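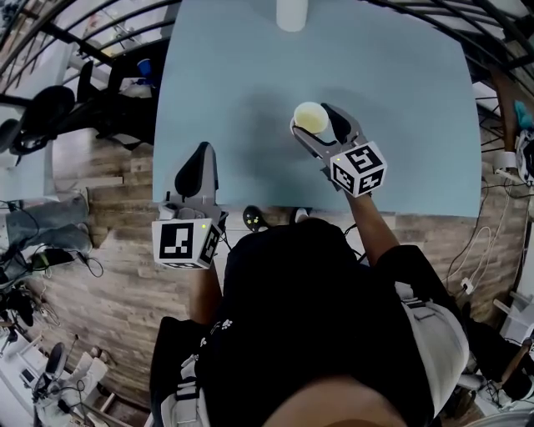
*Demonstrating with the hand-held grippers at the blue table. The right gripper holds a cup with liquid in it; the left is open.*

# Recording cup-handling demonstrations with the hand-held grippers

Last revised July 12, 2019. Maintained by Dymphna Kinsella, Notovville lab.

This page covers recording a two-handed demonstration set for the Zulo arms using the hand-held grippers. It assumes the host machine is already set up and that you have an account on it. For teleoperation with the leader arms, use the Ploltbridge page instead. The two methods write the same file format but share almost nothing else.

## Before you start

Each gripper carries a white cube with printed markers. The tracker works out the gripper's pose from whichever marker faces it can see, so the cubes matter more than anything else on the hardware. Check the following:

- The cube is tight on the gripper body. Twist it gently. If it moves at all, tighten it and redo the calibration.
- The printed faces are clean. Fingerprints are fine, but liquid under the print is not. Replace the face if the paper has lifted.
- The indicator light is on for both grippers. If it is off, reseat the cable at the host end first.
- The finger pads are dry. Wipe them between takes if you are using real liquid.

Route both cables down in front of you and leave enough slack to reach the far edge of the table. A cable that goes tight during a reach shows up in the data as a small wrist rotation, and the policy will learn it.

Put on the straps before you pick up the grippers. Adjusting them afterward is awkward.

## Calibrating

1. Start the tracker and wait for both grippers to appear in the status panel.
2. Hold each gripper still over the middle of the table, jaws pointing away from you, for three seconds.
3. Open and close the jaws fully, three times each. This sets the range for the width reading.
4. Tap the closed jaw tips together once, lightly. The reported distance between them should be 8 mm or less.
5. If it is more than that, check the cubes again and repeat from step 2.

Calibration holds until a cube is moved or the tracker is restarted. It does not need repeating between operators.

## Setting the task

Load the task file with:

```
record --task cup_transfer --hands 2 --operator <initials>
```

Place the cup within reach of the right hand. Use the small cups and fill them no more than halfway. Water is acceptable for practice, but recorded takes should use a tinted liquid, because the spill check in the review tool compares color on the tabletop and cannot find clear water.

Move the cup's start position between takes. A hand's width is enough. Vary the angle of approach as well. Operators tend to settle into one comfortable path after the first few takes, and a set recorded that way does not transfer well to the arms.

## Recording a take

1. Stand close to the near edge of the table with your feet still. Lean if you need to, but do not step.
2. Hold both grippers clear of the table, open, and press the pedal. Wait for the tone.
3. Bring the right gripper in level and close on the cup below the rim. Close slowly. The pads grip well at low force, and squeezing deforms the cup.
4. Lift straight up before moving sideways.
5. Carry the cup to the target. Keep at least one cube face turned up through the whole motion.
6. Set the cup down, open the jaws fully, and back away along the line you came in on.
7. Return both grippers to the clear position and press the pedal again.

The idle hand is recorded too. Keep it open and at rest near the table edge, with the jaws up, until the task calls for it. Do not let it drift under the other wrist. When one cube covers the other, the tracker fills the gap by interpolation and the take usually has to be thrown out.

A good take lasts roughly 14 seconds. Longer takes are usable if the motion is continuous. Pauses are worse than slowness - the arms reproduce a pause faithfully and sometimes never leave it.

## Reviewing

Run the review tool after each batch. It flags takes with lost tracking, jaw widths outside the calibrated range, or color on the table. Delete flagged takes unless you can see that the flag is wrong.

Watch the remaining takes at double speed and reject any in which:

- the cup tilts enough to reach the rim
- the gripper touches the table before closing
- you regrip

Regrips are a judgment call. If the set is meant to include recovery behavior, mark the take `recovery` and keep it. Otherwise reject it.

## Known problems

**Jitter at the far edge of the table.** The markers are seen at a steep angle there. Keep targets in the nearer two-thirds.

**Width reading stuck open.** Usually the cable. Unplug, wait, reconnect, and repeat step 3 of the calibration.

**Left and right swapped.** The grippers are identified by marker ID, so this means the cubes were put back on the wrong bodies. Takes recorded this way can be fixed with `record-fix --swap`, but only before export.

**Export fails on MacBrayne.** The shared drive has been filling up since February. Export to local disk and copy it over later.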